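Repair evenings in Grukholm get a new work table

10/18/20

The repair evenings at the Ballow hall in Grukholm will continue through the winter, and the group has now a proper place to work. The back room was painted during the summer, and the old school desks, which were too low for most people, have been given away. A new table was bought with money collected on Fundgate, where neighbours and former members gave 2,296 in total. The goal was 200 less than this, so the rest will be used for lamps and screws.

Rosaire Bergeron, who leads the evenings, is pleased with the result. "Before, we lost small parts in the cracks between the desks and we spent half of the evening on our knees," he says. "I asked for a plain surface and a plain wall, and that is what we got."
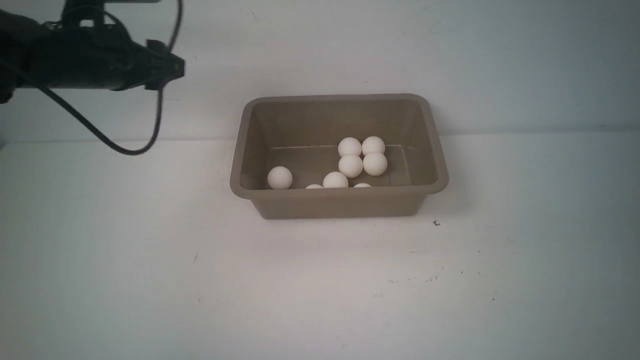

Grukholm Repair Club – Back Room Group

The smooth white top makes it easier to find a dropped spring or washer, and the pale wall behind was left without shelves. Members are asked to take their things home after each evening and to wipe the table with a soft cloth only. Strong cleaners should stay in the cupboard, also for glue.

Over 60 people have visited the evenings this year, most of them with kitchen things, radios and bicycle lights. The room has places for 16 at one time, and it is wise to write your name on the list by the door. Those who come from Derese can take the late bus home – it stops in front of the hall.

In November the group will have one evening for clothes and bags. Bring your own thread if you want a special colour. Sewing machines can be borrowed, but please tell Rosaire in advance.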